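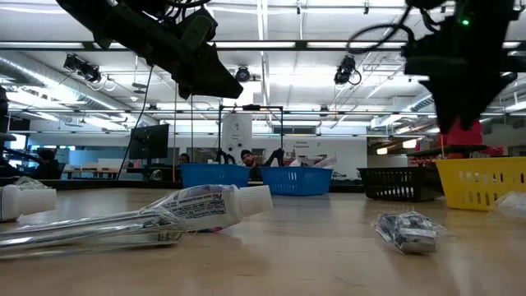 Small packaged bits laid out on the table, sorting baskets at the back.

Home | Kitchen | Workshop | Storage | Cleaning | Ask a question

Sorting small household odds and ends into baskets

Most houses have a drawer, a shelf or a carrier bag full of things that were bought for a reason and never put anywhere. Tubes, little bottles, packets of parts, something metal still in its sleeve. They are awkward to store because they are all different shapes, and half of them are in plastic bags that slide about. This page covers how to sort that sort of thing into open plastic baskets so that it can be found again. It takes an afternoon for one cupboard and a good deal less once the baskets are in place.

The method suits a bathroom cupboard, the shelf over a washing machine, a utility room or the end of a workbench. It is less good for a shed, where damp gets into anything with open sides.

Start with a clear stretch of table

Do the sorting on a table and not on the floor. You need room to lay things flat with a gap between them, and the baskets lined up along the back where you can reach over and drop things in. If the table is good wood, put down an old sheet under anything that might leak. A wooden top marks quickly under a bottle of bleach or a tube of adhesive with a split seam.

Bring one drawer or one shelf at a time. If you bring out the whole cupboard you will run out of table before you have made any decisions, and the lot will go back in the way it came out.

Lay everything with the label facing up. Turn tubes so the printing shows. Long items go parallel with the front edge of the table, where they are less likely to be knocked off. Bottles that are lying down should have their caps checked first.

Choosing baskets

Slotted or perforated plastic baskets are the easiest kind to live with. They are light, they rinse clean, and you can see a little of what is in them from the side. Solid boxes look tidier on a shelf but they collect dust and spilt powder in the corners.

Measure the shelf before you buy. Depth matters more than width. A basket that sticks out past the front of the shelf will be caught by a sleeve sooner or later. Measure the height too and leave enough space above the rim to get your hand in, otherwise you will have to pull the basket right out each time.

Different colours are useful. With two blue, one black and one yellow you have three colours to work with, and the two blue ones can be used for related things, for example washing things in one and first aid in the other. Give the largest basket to whatever you have most of. In our house that is the yellow, and it takes cleaning cloths and spare sponges.

Watch the size of the holes. Oval or rectangular slots along the side are fine for tubes and bottles, but pens, cotton buds, drill bits and thin rods will poke through and catch on the next basket. Line the bottom and the lower part of the sides with a cut piece of thick card or an offcut of vinyl flooring. The Pinness liner sheets work well and can be cut with kitchen scissors. A cereal packet does nearly as well and costs nothing.

What goes with what

Sort by where the thing is used. Sorting by what it is made of or what size it is looks sensible on the table and is no help at all when you are standing in the bathroom wanting the plasters.

Bathroom and washing: toothpaste, hand cream, shampoo, soap, spare brushes. Stand bottles upright if the basket is deep enough. If not, lay them with the caps all at the same end and raise that end slightly on a folded flannel.

Repair and workshop: screws, hooks, fuses, adhesives, metal rods, small tools, glue nozzles. Keep adhesives and oils apart from anything that goes near your mouth or skin. A tube of filler and a tube of toothpaste can look very much alike in poor light, and both usually have a white cap.

Electrical: leads, adaptors, batteries, plugs. Batteries go in their own small lidded tub inside the basket. Loose ones should have a bit of tape over the ends.

Not sure: leave one basket for things you cannot place. Go through it at the end. If it is still full after a month, most of what is in it can go.

Dealing with packaging

Clear plastic packaging is worth keeping when it holds a set together. A sleeve of long thin rods is much easier to store in its sleeve than without it, and the size is usually printed on the backing card. Slit the top neatly with a craft knife and leave the rest whole. Close it again with a bulldog clip or a strip of masking tape folded over at one end to make a tab.

Throw away crinkly outer wrapping that does nothing. Loose film around a bottle neck tears off in bits and ends up at the bottom of the basket. Take it off at the table, all of it, and wipe the neck before the bottle goes in.
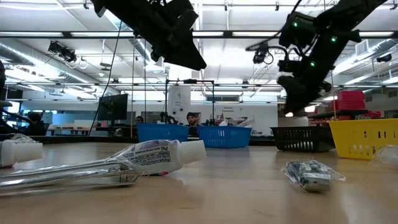
Should small parts stay in the bags they came in?
Keep them in the bag if it is sound and you can see what is inside. Change it for a resealable one if it has a hole or will not close, and write the contents and the date on the front in marker pen.

Flat bags lie on top of each other and the bottom ones get forgotten. Stand them on edge like cards in a box, with a piece of stiff card every few bags to hold them up. If they slump, the basket is too wide for them. Put a smaller tub inside it, or a cut-down milk carton, and stand the bags in that.

Press the air out before you seal them. A bag full of air takes up three times the room and pops open when something heavier is put on top.

Long and awkward things

Anything longer than the basket should not go in it at a slant. It lifts everything else and the basket will tip when you pull it forward. There are two ways round this. One is to lay long items flat on the shelf behind the baskets. The other is to stand them in a tall jar or a length of drainpipe with a cap on the bottom, which can be screwed to the inside of a cupboard door.

If the packet is shared between something long and something short, split it. Put the short thing where it belongs and write on the long packet where the other half has gone.

Metal rods, skewers, knitting needles and similar should be stored with the points all one way. Push a cork over each sharp end, or wrap the whole bundle in a strip of corrugated card with an elastic band at each end. Dry them first. Steel left damp in a plastic sleeve will spot with rust over a winter — I lost a good set that way one November.

Labels

Label the front of the basket and not the shelf, as baskets get moved. A luggage tag tied through one of the slots is quick and can be replaced. Sticky labels do not hold on perforated plastic unless there is a solid band at the rim wide enough to take them.

Use large plain letters. One or two words will do. "Teeth and hands" is a better label than "Toiletries (misc.)" if other people are going to use the cupboard.

The Rovov clip-on label holders fit most slotted baskets with a rim up to a few millimetres thick. They are too tight for the heavier kind. We tried forcing them and snapped two.

Putting the baskets away

Put what you use daily at waist height and the spares above. Heavy bottles go low. Cleaning products and medicines go somewhere children cannot reach, with a catch on the door, whatever the colour of the basket.

Leave a finger's width between baskets so they slide without dragging their neighbours. If they stick on a painted shelf, rub a candle stub along the underside. On bare wood a strip of self-adhesive felt at each corner works better and does not leave wax.

Line the baskets up by their front edges. They will not all be the same depth and it is tempting to push them to the back, but then the short ones disappear.

Keeping it going

Every so often take one basket out, tip it on the table and look through it. One basket takes 17 minutes by my kitchen clock, including a rinse. Check dates on creams and medicines. Squeeze tubes to see whether they have set hard. Take unwanted medicines back to a chemist and do not put them down the sink.

Wash the baskets in warm water with a little washing-up liquid and an old toothbrush for the slots. Do not use very hot water, which can warp the thinner ones. Stand them upside down on a towel until they are dry all through, including under the rim.

Cracked baskets can be used for pegs or for seed potatoes. A split at the corner can be stitched with garden wire through the holes on either side.

Costs

Our set came from Kiss, the hardware shop in Illdale, where the small size was 95p when we bought ours. The larger ones cost more. Market stalls often have them too, sometimes with the lids missing, and for this purpose the lids are no loss. Check that the bases are flat before you pay, by putting each one on the counter and pressing on opposite corners.

Old ice cream tubs and shoe boxes can be used in the meantime. Cut the front of a shoe box down by half so you can see in, and run parcel tape along the cut edge.

Page last updated January 28, 2024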